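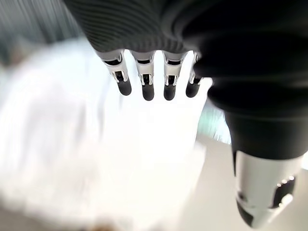

Wrist camera on the default exposure. Fingertips fine, everything under them gone to white.

Two wrist cameras and one head camera, on bedding

I said in July that I would write up the camera comparison once we had finished at Futville, and then I didn't. Safta Văduva has asked me twice, so these are my notes, in more or less the order I wrote them down.

The question was a small one. We have a four-fingered hand with a thumb, a ribbed black sleeve over the back of it, and a bracket at the wrist where a small camera can go. For bedding and other soft white things, is the Jardine wrist camera worth having over the cheaper Draton we already own? And do we need either of them if the head camera is any good?

I should say that the hand was the same all the way through. I wanted to try a plain two-finger gripper as well, but Lachlan Ogilvie had it in pieces and it will have to wait.

The white problem

White cotton in daylight is about the worst thing you can put in front of a small camera. The sleeve is nearly black and takes up a lot of the view, so the automatic exposure looks at all that dark and opens up. The hand comes out nicely. You can see the metal at the knuckles and the shape of each fingertip. What the fingers are meant to pick up turns into a glowing patch with hardly a crease in it, and a controller that relies on finding an edge has no edge to find.

Both cameras did this on their defaults. The Jardine lets you tell it which part of the view to measure, and the Draton doesn't, so on the Draton you have to fix the exposure by hand and leave it there. With the measuring area moved down to just past the fingertips, the Jardine was much better. With the Draton fixed by hand it was just as good until a cloud came over, and then it was too dark until I changed it.

I logged 400 grasp attempts with each camera. I am not going to print the success rates, as I changed the bracket partway through the Draton set and the numbers don't compare fairly. What I do trust is the count of attempts where the software couldn't find an edge at all. That was 66 for the Draton and 6 for the Jardine.

Angle

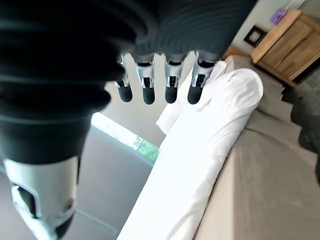
Wrist view beside the bed, with a loose flap of white under the fingertips. The window is washed out but the folds have survived.

This is the sort of view I was after. The flap stands up, it has creases you can follow, and the taupe sheet next to it gives a clear change of colour. The room is tilted over because the wrist is, which takes some getting used to if you are driving by hand. Safta got the hang of it in a morning. I kept wanting to lean my head over, and still do.

The window matters more than I expected. When it was in view the picture tended to jump in brightness as the wrist turned past it. Slowing the wrist helped. So did drawing the curtain, but I didn't want to depend on that.

The sleeve is a nuisance from this position. It bulges towards the lens and takes up the top corner, and I would rather have that corner to see with. Lachlan thinks the bracket could come out another finger's width to the side. My worry is that it will then catch on the duvet.

Head camera 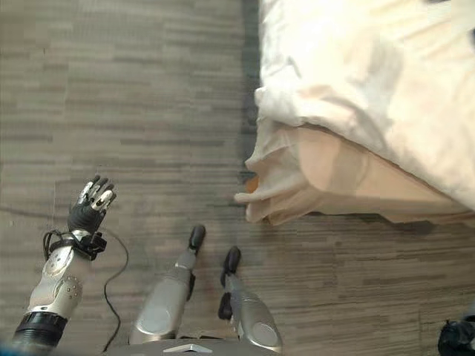

Reading time: 6 minutes

From the head you get the whole layout at once: the arm, the open hand, the feet on the carpet and the corner of the bed. For deciding where to reach, I would take this over either wrist camera. The light is easier too, because the white duvet is only one part of the view and the grey carpet evens things out.

It isn't enough by itself. Once the hand is down in the bedding, the back of the hand hides the fingertips, and you are guessing at whether they are on the cloth or beside it. We ran a short set with the head camera only and I stopped it early. The hand kept closing just short of the fold.

Two smaller things I noticed while going through the head footage:

The cable from the wrist lies on the carpet in a loose curve, near the feet. I have since clipped it up along the forearm – it should have been done at the start.

The streaky pattern in the carpet upset the floor tracking a little. Rillidness, the viewer we use for playback, has a smoothing option that covers this up, so turn it off if you want to know what the robot was really working from.

Contact

The last thing I looked at was the moment when the fingers go into the cloth. I had the frame rate low for most of the work to keep the files small, and at that setting you get a lot of smear whenever the arm moves. The fingers stay fairly sharp, as they move with the camera, and the background doesn't.

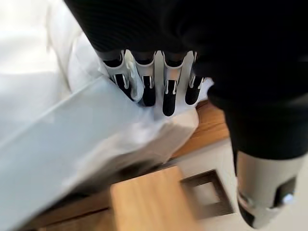 Settings I ended up with

Jardine at the wrist, measuring area just past the fingertips, exposure limited to 1000 microseconds. Anything longer and the furniture smears as the arm comes down.

Head camera on full automatic. I tried to improve on it and couldn't.

Wrist speed turned down for the last part of the reach. Safta would like it slower still.

The Draton has gone back on the bench arm, where the lights don't change and it does a good job. I'd buy it again for that. For work near a window I would pay the extra for the Jardine.

Next is the two-finger gripper, once Lachlan has put it back together, with the same bedding and the same settings. I also want to try a matt grey sleeve in place of the black one, to see how much of the exposure trouble goes away by itself.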